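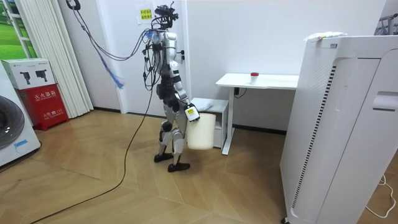
Reisinger opens housekeeping trial to small offices and guesthouses

Reisinger will rent out humanoid robots for light housekeeping from February, the company said on Wednesday. The service is called Flirkside and is aimed at small offices, guesthouses and shared laundry rooms that need a few chores done each day and do not have enough work for a full cleaning contract.

The rental costs 939 a month before tax. The price covers the robot, one setup visit, remote supervision during working hours and replacement of worn gripper parts. Customers sign for at least two months. There is a one-time fee of 600 for setup, and Reisinger will waive it for anyone who signs up before the end of the trial period in Vunthorpe.

At the start the job list is short. Flirkside will carry wastebaskets and empty buckets from one place in a room to another, pick up light items from the floor and put small things on a desk or shelf. Emptying a basket into a larger bin is offered as a test feature and has to be requested. Mopping, window cleaning and anything involving stairs are left out, and so is any work with hot liquids.

Waltraud Camenzind, product manager for Flirkside, said the company picked carrying tasks first for a practical reason. "Every customer we visited had something that needed to go from one corner to another, usually more than once a day," she said. "It's dull work and it is easy to describe. We wanted to sell something we could describe in one sentence."

The robot takes hold of a basket or bucket by the rim and walks with it hanging at its side or in front of its legs. Camenzind said the rim grip was chosen over a two-handed lift after tests in furnished rooms, where a robot holding a load against its chest had trouble seeing the floor ahead. It also leaves one arm free. The drawback is weight. Reisinger lists a low limit for one-handed loads in the rental terms and asks customers not to use the service for full water buckets.

The version offered in the Vunthorpe trial runs on a cable. Customers have to keep a clear path on the floor between the power point and the work area, and the setup visit includes marking out how far the robot can go. A battery version is planned, but Camenzind would not give a month for it. She said tethered operation suits a single room and that customers with more than one room should wait.

Two sites have used the service so far. One is Plundside, a guesthouse with a ground-floor laundry room, where the robot has been moving wastebaskets and linen bins in the afternoons. The other is Reisinger's own office. Hermine Sutter, who runs Plundside, said setup took most of a morning, longer than she had been told. The installer had to come back once to correct the route past a cabinet.

"After that it did the baskets," Sutter said. "It's slow. I can do the same round in a couple of minutes and the robot takes some 7. But I am upstairs changing beds while it does it, so I don't mind the time." She said she would probably keep the service at the current price and would drop it if the price went up.

Sutter had two complaints. The robot stops and waits for remote help if a basket has been moved far from its usual spot, and help has sometimes been slow to arrive late in the day. She also found that soft liners hanging over the rim made the grip less reliable - she now tucks them in. Reisinger said it has added a note on liners to the customer guide and will extend supervision hours to 7 p.m. before the rental service opens.

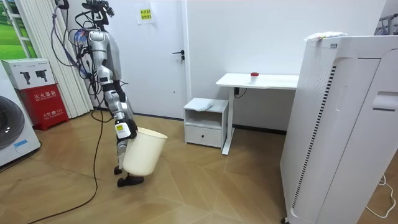
Ambros Oberholzer doubts that a single-room service is worth the monthly fee, saying a small office could pay a person to come by twice a week for less and get the floor mopped as well. He would like to see the battery version first, and a contract that can be ended after one month.

Camenzind said the comparison with a cleaner was fair for some offices. The company does not expect Flirkside to replace a weekly clean, she said, and the rental terms say so. In her view it makes more sense in places where baskets fill up several times a day, such as salons, workshops and laundry rooms.

Safety rules for the trial are simple. Adults may be in the room while the robot is working but are asked to stay outside the marked area. Children and pets have to be kept out. A stop button is mounted by the door during the setup visit, and the remote supervisor can also halt the robot. Damage to furniture is covered up to a limit set in the contract, with the first 600 paid by Reisinger without an inspection.

Video from the robot's sensors goes to the supervision desk during working hours. Customers can ask for recordings to be deleted after each shift, but this is not the default setting. Flurina Oberholzer, who handles customer contracts at Reisinger, said the option is on the second page of the rental form and can be changed later by phone.

Bookings for setup visits in Vunthorpe are open now. Reisinger said sites outside the town will be considered once the first group of customers has completed the two-month minimum. Floors must be level and hard. Rooms with thick carpet are not accepted at present.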